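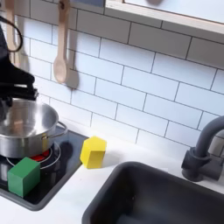 *The small kitchen at Texier, with the pot on the burner and two of the blocks.*

## News from the play corner: our small kitchen

Many families asked in September where the money from the spring sale has gone. A good part of it went into the play kitchen, and I would like to tell you how it came to us and how the children may use it.

The toy library at Texier had an old play stove for many years. It was painted by hand and it was loved, but the door had come loose two times and the paint was coming off in places where small children put their mouths. In the spring we decided to stop repairing it. The sale brought 1576 in total, and from this sum we paid for the kitchen, a new floor mat and two boxes with lids. What was left went to the puzzle shelf.

We compared three kitchens before we bought. One was too high for the youngest group. Another was very pretty, but it had only a painted picture of a sink, and we know our children: they want to put things inside. So we took the one with a real basin. It came from the shop in Fukudlow in one very heavy package, and two parents brought it up the stairs on a blanket.

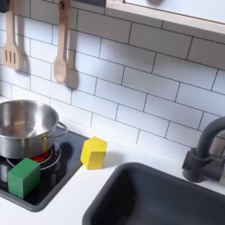
**Seminel Toy Library, play corner**

The building of it took one long afternoon. The instructions had 12 steps and very small drawings, and at step 9 we had to go back, because a side panel was turned the wrong way. If you ever build such a kitchen at home, I advise you to put all the wooden parts on the floor first and to look carefully at which side has the holes. The rest is easy enough with one good screwdriver.

The cooktop is the part the children talk about most. It has a black surface with rings, and red burners inside them, so that a pot looks as if it is on a real stove. My favorite thing is the saucepan. We chose metal and not plastic, and I was a little worried about the noise. It does make noise. On the first morning there was soup for everybody from ten o'clock until lunch, and the lid of one of the boxes was used as a drum.

We did not buy any toy food. This was discussed for quite a long time, and some of you will perhaps be disappointed. The wooden blocks from the old Sonis set were already in the corner, and the children began at once to cook with them. A green cube can be spinach, or soap, or a birthday cake. The yellow block with six sides has been cheese for most of the month, but one boy told me very seriously that it is a lemon and that I should not eat it with bread. With finished plastic food I think we would have missed this conversation.

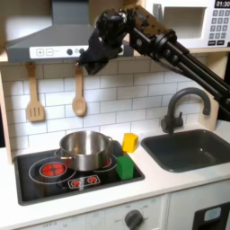
### How we keep it in order

The wooden spatula and the spoon have their place on the wall with the tiles, below the shelf. Please help your child to hang them back before you go home. They are hung low enough for the three-year-olds, and most of them like this job more than the cooking.

The saucepan stays on the cooktop or goes into the basin. It should not go on the floor, where we have already stepped on it once. The blocks belong to the box with the blue label. If you find one in your coat pocket or in the stroller, bring it back the next time and we will be happy, there is no fine for blocks.

Please do not put water in the sink. The faucet is there for pretending only, and the counter around it may be damaged if it stays wet. For real water we still have the table in the yard when the weather is warm.

At the end of the day we wipe the white counter and the buttons of the microwave with a damp cloth. The number on its display is always the same, 01:30, so everything at Texier needs one minute and a half, soup and cake and also shoes. Some of the older children say now "one thirty" when they mean that something will be ready soon.

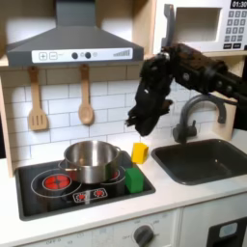
The range hood has its own knobs, and also a plus and a minus, and there is often a discussion about who may press them. We have tried a rule that the cook presses and the helper stirs. It works on most days, if the cook remembers to change with the helper after a while.

For the winter I would like to add a few things. We could use two small metal bowls, a dish towel or two, and aprons in a child's size. They can be used ones, but please wash them before. Glass and china we cannot take, and also nothing with a battery.

You can leave the things in the basket by the entrance at Texier during opening hours, in the morning until noon. If you have something larger, write to us first, as the storage room is quite full until the book boxes are moved to Fukudlow.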